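Section 4. Preparing the table and sorting small soft items

This section covers setting up the work surface and placing gloves, cloths and small plush items in a storage tub. Read Section 3 (Tub sizes and labels) first. It applies to the Custatum table and to any flat table of similar height.

4.1 Before you start

1. Remove everything from the tabletop, including pens and spare labels.
2. Wipe the surface along the grain with a soft cloth. Let it dry fully.
3. Check the edges for splinters or lifted trim. Fleece snags easily.
4. Route any cables away from the front of the table.

CAUTION: Do not use wax or spray polish. Residue transfers to light-colored fabric and does not wash out at low temperatures.

4.2 Placing the tub

1. Set the tub on one half of the table and leave the other half clear for folding.
2. Turn the tub so that a handle slot can be reached from where you stand.
3. Keep the tub clear of any cable grommet.

Note – the Prikano liner may be left in during sorting. Remove it before stacking tubs.

4.3 Sorting

1. Take one item at a time and lay it flat on the clear side.
2. For gloves, straighten the fingers, then smooth the cuff.
3. Look for a label. If there is one, fold it inside.
4. Place plush items in the tub first, then cloths, then gloves in pairs.
5. Hold a single glove back until its partner is found. Record it on the Udo sheet.

Maximum load for one tub is 48 pairs or 300 small cloths. Do not press items down to make room.

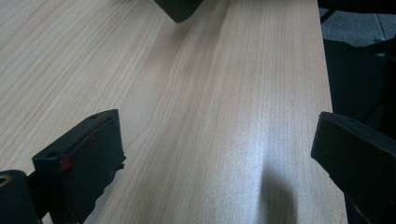
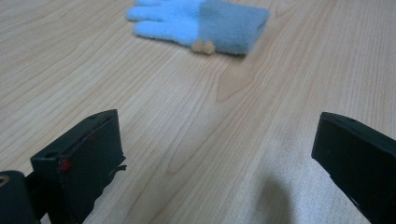
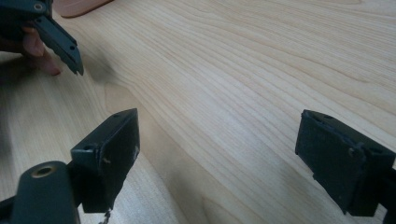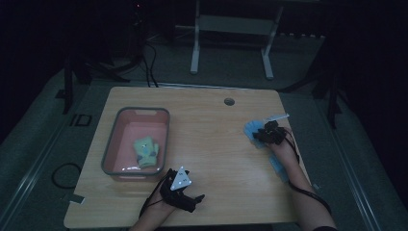

Fleece should be handled by the body of the item and never pulled by one finger or corner. Hold a cloth over the table and let it hang before laying it down – most creases drop out this way. With the tub on the left, as in the last picture, a light-blue cloth can be held on the right without passing over the plush toy already inside. Left-handed users may reverse the layout.

4.4 Finishing

Fit the lid, attach label 456, and return the tub to its shelf. For replacement lids, order part 393.

Section revised 11/06/2019, A. Okabe.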